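January 2023, workshop notebook, the tidying-up pages

Sorting of the cabinet, continued. Kendra Kennedy wanted everything off the shelf, wiped and put back by kind. I wanted lunch. We settled on the books going to the right, where they stand about like commuters, and the drawer being left for a braver person. It holds 46 keys, none labelled. I have tried nine in the cupboard at Jemari and given up on principle.

Soft toys: one on the table so far, white and fluffy, lying on its side. I sympathise.

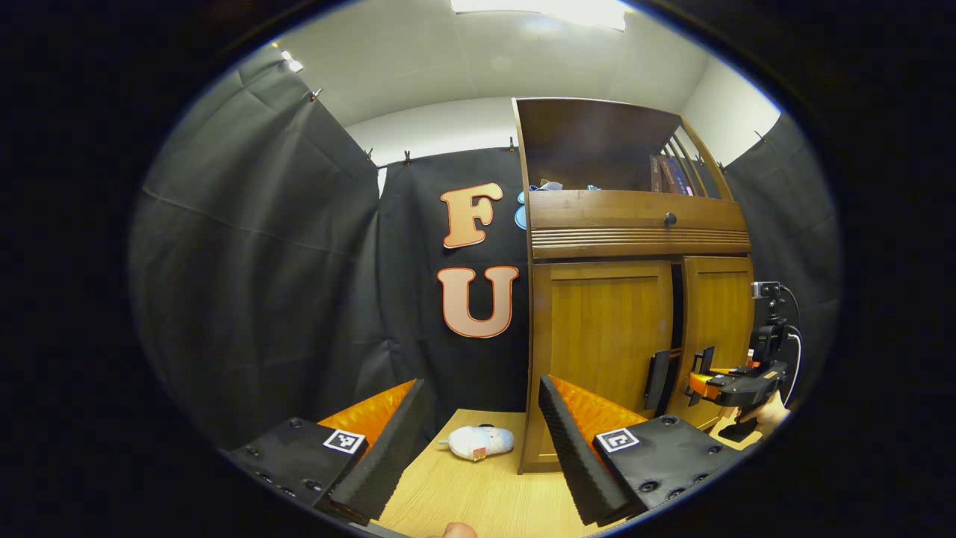

The orange-brown stain is still a matter of dispute. Noémie Fraser calls it honey. Kendra says it is the colour of a dentist's waiting room, and she has offered to sand it back in July, a month safely far off.

Doors: check the hinges before anyone hangs anything on them. The Cormier oil went missing in the last clear-out, so ask Noémie, who will say she hasn't got it and then bring it in.

Still to do: a box for the toys, felt for the feet, labels. Kendra has ordered 400 labels. We own one cabinet.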